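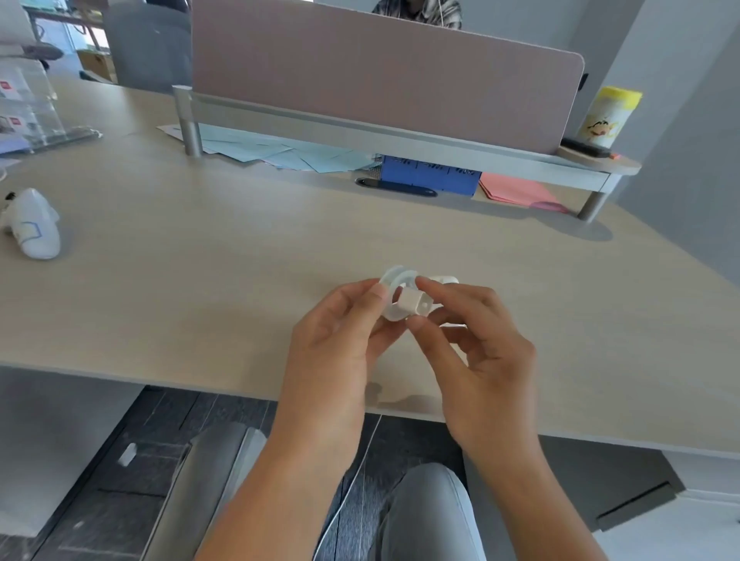

Tenent Makers' Club: Robotics Bench News

August 23, 2021

The arm is getting a new wrist, and I get to be the one who tells you about it!

If you missed the last update, we've been building a small tabletop arm out of mostly printed parts, and the plan was always to have it sorting hardware by the open house. Well, the base turns, the elbow bends, and the gripper opens and closes on command (it did that part beautifully from the first week, I should say, and I was very smug). The wrist has been the trouble. Every time we asked it to roll past a certain point it would skip, and the gripper would end up at an angle nobody had asked for.

So we moved over to one of the desks by the dividers and went through the joint one piece at a time. The bit getting all the attention is the little white block with the round hole in its face, stacked up with the frosted ring. It's small enough to pinch between a thumb and finger, and I have spent more hours with it this month than with some members of my family. The ring has to sit flat against the block. If it leans even a hair, the whole wrist binds.

Meenakshi Kamath redrew the block over two evenings and printed it again with a slightly bigger hole, and then again with a slightly smaller one, because I had measured the shaft wrong. Sorry, Meenakshi! She also talked me out of gluing the ring in place, which I was very ready to do. We're going with a press fit for now, and if that wears out we'll try a tiny screw from the side.

Titilayo Nwachukwu has been on the software end and she's rewritten the homing routine so the arm finds its zero position slowly, then backs off and finds it again. It looks a bit nervous when it does this, like someone checking the front door is locked. But it lands in the same place now, and that matters a lot more to me than looking cool. Her test script runs 48 moves in a row, and our goal is to get through the full run with no skips before we bolt the wrist on for good. My best so far with the old part was 10.

Money, for those who like to know: we've spent 1304 dollars of the 2940 we raised in the spring, and the biggest chunk of that was motors. The printed parts cost next to nothing, which is lucky considering how many of them I've ruined. We would like to hold on to the rest for a decent power supply and a second camera mount, so if you have a spare supply at home that you trust, come and find me before we order one.

A few of you asked about the name. We're still calling it Varma on the sign-up sheet and Plendumum in the code, and I know that's confusing. Titilayo says renaming the folders now would break half her scripts, so Plendumum stays until the fall. I've stopped arguing.

Next up is the cable run. Right now the wires for the gripper hang down the outside of the forearm and they catch on things, mostly my sleeve. Meenakshi has an idea for a clip that snaps onto the back of the block, and she wants to try it in a softer plastic. If you've printed with the flexible stuff and have settings that work on our machine, please write them on the pad beside the printer. Mine came out like spaghetti.

We're also short one person for the open house table. You don't need to know anything about motors, you'd just be pressing the start button and chatting with people, and I'll show you where the stop button is first. Put your name on the sheet by the door or grab any of us on a build night.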